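To: Stenden rainwater and filtration list
Subject: Re: cartridge test rig, which housing?
Date: 10th June

On the list, a member wrote:

> We have a Verno housing and a box of pleated cartridges
> and would like to compare them fairly before August.
> Is it worth measuring the pressure drop at more than
> one flow? And how long do you let things settle?

Hello all,

What a nice question to find with my morning tea, and I'm sorry it has taken me a few days to sit down and answer it properly (the beans needed sticks and then it rained, you know how it goes).

Yes, do please measure at more than one flow! I ran the Bodnár cartridges at 500 litres an hour and again at 2000, and the two that looked like twins at the low flow were well apart at the high one. I'd never have spotted it if I had stopped after the first set. As for settling, I give each cartridge a good long rinse with clean water and then wait until the gauge has stopped creeping. My first readings on the old Pillness housing were 778 and then 805 millibar on the very same cartridge, and all I had done in between was go and make a sandwich.
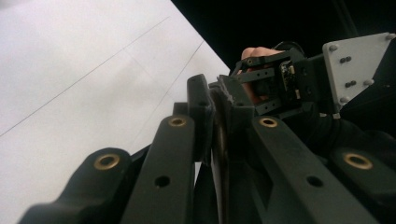

White paper with two faint pencil lines

Do take a reading with the housing empty as well, at each of your flows, and subtract it from the others. The Verno has rather narrow ports, if yours is like mine, and they can take a surprising share of the total. Keep the same hoses on throughout too, and bleed the air out of the gauge line every time you open the lid.

I'm happy to lend out my spare gauge if anybody within reach of Stenden would like it, though I shall want it back by August for the pond filters.

All good wishes, and do let us know how you get on!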